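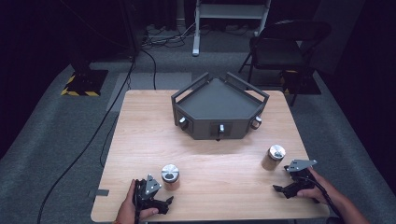 I'd been sitting across from Joyce Athumani for maybe a minute before she caught me running my hand over the table. "Everybody does that," she said. "Go ahead, it likes it."

I had come to Castby to talk to her about tabletops, so it seemed like a good way to start. Joyce runs Tondora, a small shop that makes and refinishes work tables, mostly for people who are going to stand at them all day (labs, kitchens, a school now and then). I'd read one short piece she wrote for a trade newsletter, a very cranky and very funny one about people who pick a table from a photo of its legs, and I'd wanted to meet her ever since.

She talks fast and gets up a lot. In the first ten minutes she got up to show me a sample board, got up again to find a better one, and then lost her tea. I asked how she ended up doing this for a living and she laughed.

"Shelving," she said. "I sold shelving! Five years of shelving. People would come in for shelves and tell me how much they hated their table, so after a while I was just having table conversations all day and going home and looking at tables."

The first one she made herself was for an aunt, and it wobbled. She still hears about it at weddings. The second one went to a friend's bakery and is there to this day, scorched in one corner, and she won't let them sand it out because she's fond of the mark.

I asked what she looks at first when she walks into a room with a table in it.

"Light," she said. "Where's the light coming from, and what's it going to do to the top. You can have the prettiest board in the world, and if there's a lamp straight over it you get a big pale patch in the middle and that's all your eye wants. People call me up and say the finish has gone funny. It hasn't gone funny. Move your chair."

She likes a low sheen and will argue for it with anybody. A high gloss, she says, is for pianos. A dead flat finish looks wonderful on the day it's delivered and then shows every elbow. Somewhere between the two there's a satin that lets you see the lines in the wood from one side of the table and lose them from the other, and that's the one she puts on nearly everything unless a customer fights her for something else.

We got onto pale wood, which is most of what she's asked for now. When she started, everyone wanted dark. Her theory is that people's floors changed. Put a dark table on a gray carpet, she said, and the whole room feels like it's four in the afternoon in November, but a blond top on the same carpet wakes things up. I have a gray carpet and a very dark table at home, so I wrote that down and underlined it.

"And a pale top is kind to small things," she said. "Anything dark you put down, you can find again. A screw, a pen cap. On walnut you're patting around like you've lost your glasses."

What she wanted to talk about most, though, was the lines. She'll happily spend a whole morning turning boards around on the floor before she decides which end goes where, and she says her brother once timed her and then never let her forget it. Long lines that run on a slant, she told me, make a table look as though it's moving a little. Where they bunch up tight and then bend toward each other, that's where she'd put the person's seat, if it were up to her, so they'd have something good to look at on the phone.

"I had a man ask me if I could do it without the wavy bit," she said. "I told him he wanted a countertop." 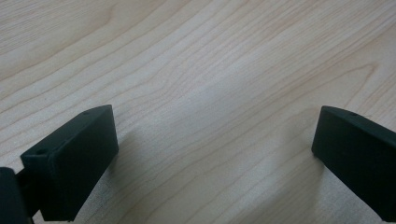
## The arches

There's a name for those nested, pointed shapes you get in a flat-sawn board, the ones like a stack of church windows. They're called cathedrals, and Joyce is picky about them. She wants the point to land somewhere off center. If it sits dead in the middle, she says, you end up lining your plate up with it for the rest of your life.

I asked whether customers notice that kind of thing.

"They notice in a year," she said. "They send me a picture. It's always the same picture, the breakfast is in it and they go, look, there's a face! There's always a face."

She keeps a notebook of jobs, and she let me leaf through it while she hunted for the tea. Job 204 has a drawing of a duck next to it. Job 212 just says NO in capital letters, and she wouldn't tell me why, only that it involved a glass insert and a man from Dwivedi who had opinions. She did tell me that she's made more than 16 tables for the same dentist, who keeps opening rooms.

Then we had a long detour about what goes on top of a table once it's yours. Joyce is strict about this, too. She is all for clear jars, since you can see how much is left of whatever you keep in them, and she doesn't mind them standing straight on the wood as long as the bottoms are clean. Anything ground fine worries her more than water does. Water you see and wipe up. Powder gets dragged around under the jar, and you get a faint ring of scratches that you'll only find when the sun's low.

"Pick it up," she said. "That's my whole message to the world. Don't slide it, pick it up."

I told her I slide everything. She put her head in her hands.

I wanted to know if she thought that all this care makes a table harder to live with, because I've been in houses where you're scared to set down a cup. She thought about it for longer than I expected. Her own kitchen table has a burn, two dents from a dropped pan and a name scratched underneath by a nephew, and she wouldn't swap it. But those happened once each, she said, and sliding happens every day.
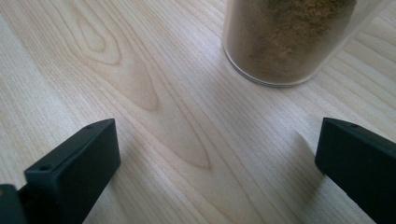 Girish Dubey thinks she's too hard on people about the sliding. He told me later, on the phone, that he's had a Tondora top for years, that he drags jars across it every morning, and that a wipe with a damp cloth and a little oil twice a year has kept it looking perfectly nice. "Don't tell Joyce," he added, and then said oh, go on, tell her.

So I did. She said she knew exactly which table it was and that she'd be over there with a lamp.

Before I left I asked what she'd tell somebody buying their first proper table, and she said to sit at it with their coat off for as long as they'd sit at dinner, and to bring something from home to put on it, a jar or a book or whatever lives on the old one. A shop makes everything look the wrong size. She once sold a long table to a couple who measured the room and forgot about the door, and it spent a winter in her hallway with coats on it.

She walked me out, still talking, about a batch of boards from Honero that she hasn't opened yet and is trying to save until the orders are done. I asked if she'd managed not to peek.

"One," she said. "I looked at one. It's got a loop in it like an egg."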